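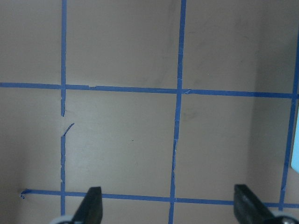
Tape tips for the Nindis arm kit

Quick ones, typed between jobs. I've had the Nindis tabletop kit on the bench since April and most of what I've learned is tape.

1. Blue painter's tape for the grid. Not masking, not duct. Comes up clean, easy to redo. Wihongi sells rolls cheap if you buy 6.

2. Dont fuss over square. Hand-laid lines a bit off are fine, you teach the arm each cell anyway. What matters is cells big enough for the fingers to open in.

3. Press the crossings down hard. Thumbnail, then the back of a spoon. Edges lift there first, then a finger drags through on a low pass and you've got a curl sticking up.

4. Torn bit? Cut it out, patch it. Don't lay a second full strip over the top, gets thick and small stuff rocks on it.

5. Matte surface. Shiny ones threw my grip off all over the place. Old painted board from the Likdale shop did me fine, 24 inches a side, scuffs and all.

6. Start with something with a real shape to it. Blocks are too easy. A toy car is good practice, round roof, sloped ends, rolls if you nudge it.
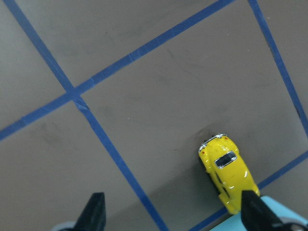
Go in slow and come at it across the body if you can. Nose and tail are where mine slips most. Set grip force low, bump it up 2 at a time untill it holds. Park the car mid-cell when you're learning, near a line you run out of room for one finger.

7. Wipe the finger pads. Tape gum gets on them. Damp cloth, nothing fancy.

Worth the money? Mostly. Arm is solid, software is clunky, manual is thin. Prosham do a setup visit for 100 and I'd skip it, Obadia Nyanda's setup notes cover the same ground and he answers email. Spare pads are slow to ship so order a set with the kit.

More on cable routing when I get a minute. Mine is still held up with a bread clip.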